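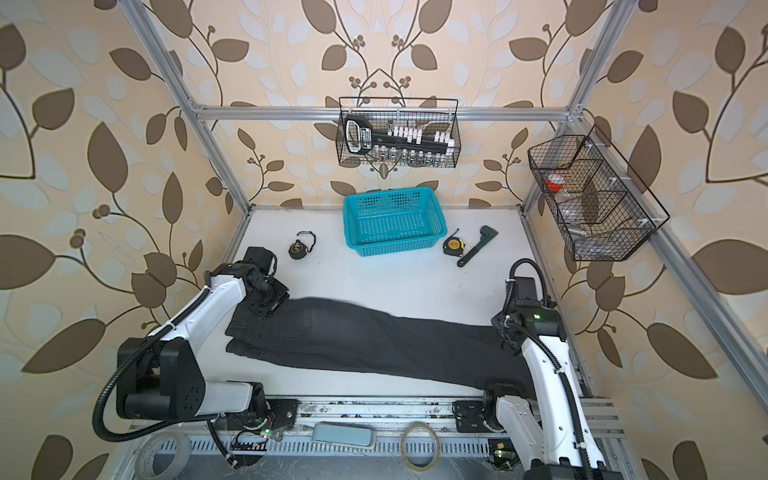 Slide 1. Good afternoon. I run the small tool room at Groltoso, and I've been asked to talk about where hand tools go when nobody has put them away. I have 16 minutes, so questions at the end please.

Slide 2. Start with the table. A table fills up because it is the easiest place to put something down. Tape measures, a pipe wrench, a pair of jeans brought in for mending - they all end up on the same surface. At Groltoso we had 600 small tools on the list in November and one long bench to put them on.

Slide 3. Wall baskets. Black wire mesh, hung at the back and on the right. Mesh lets you see the sockets without taking anything down. Keep sockets on their rail, and put the rail in the basket whole. (Pause. Ask who has a jar of odd sockets at home.)

Slide 4. Dividers. The longer basket has wire partitions held with small zip ties. Cheap, and easy to move - snip, shift, tie again. Ours at the Negri site took around 5 minutes to redo. Small bottles and containers go in here.

Slide 5. The turquoise basket. It stays on the table and starts the day empty. Anything small left out goes into it, and it gets emptied before closing. At Clerach they skipped the emptying for 3 weeks and had to start over.

Slide 6. Clothes and tools. Fold the jeans and move them before a wrench goes down. Grease does not wash out well.

Slide 7. Handout is by the door. The basket sizes are on the back, with the Storero order form. Skip this slide if short of time.

Contact: Tool Room, Groltoso | Back to top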